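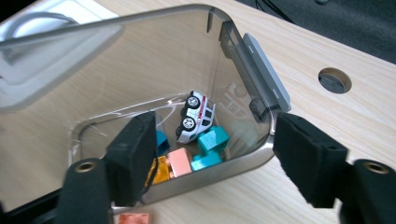

Photo: Merja Niskanen / Fludham Toy Library

Fludham Toy Library Loan Records

Data card, version 2
Last updated: Jul 11, 2022
Maintainer: Dzifa Mensah
Contributors: Tapio Kinnunen, Tarcísio Cavalcanti, Merja Niskanen

Summary

This dataset contains loan and return records from the Fludham Toy Library, a public lending service for families with young children. Each record describes the loan of one item to one household account. The catalog covers almost 1,000 items, including puzzles, board games, building sets, pretend-play sets, musical toys and outdoor equipment. Household names, addresses and card numbers have been removed.

The records were prepared for people who study public lending, early childhood services or the reuse of household goods. They may also be useful to other toy libraries that wish to compare their own lending patterns or plan new purchases.

Contents

The release consists of four files. All are comma-separated text files in UTF-8 encoding, with column names in the first row.

items.csv
One row for each item in the catalog. Columns: item_id, title, category, age_band, piece_count, acquired_by, status.

loans.csv
One row for each loan. Columns: loan_id, item_id, account_id, branch, date_out, date_in, renewed.

condition.csv
One row for each inspection carried out at return. Columns: loan_id, pieces_missing, cleaned, repair_needed, note_code.

branches.csv
One row for each lending point. Columns: branch, opening_pattern, shelf_type, delivery.

The files can be joined on item_id, loan_id and branch. Account identifiers are random strings and do not match any identifier in the live system.

Source and collection

The library lends from two branches, one in the center of Fludham and one in the district of Omow. Until the current loan system was introduced, both branches kept paper cards. The paper cards are not part of this release.

Loans are entered at the desk in Histier, the lending software used at both branches. Staff scan the label on the item's container and then the household's card. At return, the item is checked against its contents list, and the result is entered before the item goes back on the shelf. Where the desk is busy, the check may be completed later the same day, and the entry then carries the time of the check and not the time of the return.

Items in several pieces are lent in a lidded bin or a drawstring bag, and the item label is fixed to the container. When a container is replaced, the item keeps its identifier. A change of container is therefore not visible in the data.

Categories and age bands

Categories were assigned by Tarcísio Cavalcanti from the titles and contents lists. An item has a single category, even where it could fit more than one. A wooden train with letters on its cars, for instance, is listed under vehicles and does not appear under literacy.

Age bands follow the guidance printed by the manufacturer. Where no guidance was available, as is common for donated items, the band was set by staff and the value ends in "_s". Users who need strict age data should leave these rows out.

Processing

The following changes were made to the exported records before release.

Accounts held by schools, clinics and child care centers were removed, as their loans follow different rules.

Test loans made during staff training were deleted. These were identified from a list kept by Tapio Kinnunen.

Free-text condition notes were replaced with codes. The notes often named a child or described a family's circumstances and could not be published. The codes are explained in the file notes_codebook.txt, which is supplied separately on request.

Dates of loan and return were shifted by a random number of whole weeks for each account. The length of each loan and the order of loans within an account are preserved. Comparisons between accounts on a given date are not meaningful.

Duplicate entries created by a double scan were merged. The earlier entry was kept.

Known limitations

The column pieces_missing records what was found at the desk. Families often bring a missing piece back at their next visit, and the column is not updated when they do. The figures should not be read as permanent losses.

The Omow branch was closed for building work during June, and its items were lent from the central branch in that period. Such loans carry the branch code of the central desk.

Demand is not recorded. An item that was on loan for most of the period may have been requested by many other households, but the reservation list was not exported. Low loan counts may also reflect an item's size or weight — the larger outdoor pieces can only be collected by car.

The column cleaned was left blank by one branch for part of the period. A blank value means that no entry was made and does not mean that the item was returned to the shelf without cleaning.

Intended and unsuitable uses

The data are suitable for describing lending patterns by category and age band, for estimating how long items stay in use, and for teaching basic data handling. They are not suitable for judging individual households, for measuring child development or for comparing the safety or quality of commercial products. Attempts to identify account holders are a breach of the terms of use.

Changes since the previous version

Condition records were added.
The category "other" was reviewed and reduced.
Items withdrawn from lending now appear with the status "withdrawn". They were previously left out.
An error in the renewed column, reported by Mervin Perron, was corrected.

License and citation

The dataset is released under a Creative Commons Attribution license. The photograph is not covered by this license, and permission to reproduce it should be sought from the library.

Please cite as: Mensah, D., Kinnunen, T., Cavalcanti, T. and Niskanen, M. Fludham Toy Library Loan Records, version 2.

Contact

Questions about the data, requests for the codebook and reports of errors should be addressed to Dzifa Mensah at the central branch. Reports should give the file name and the identifier of the row concerned.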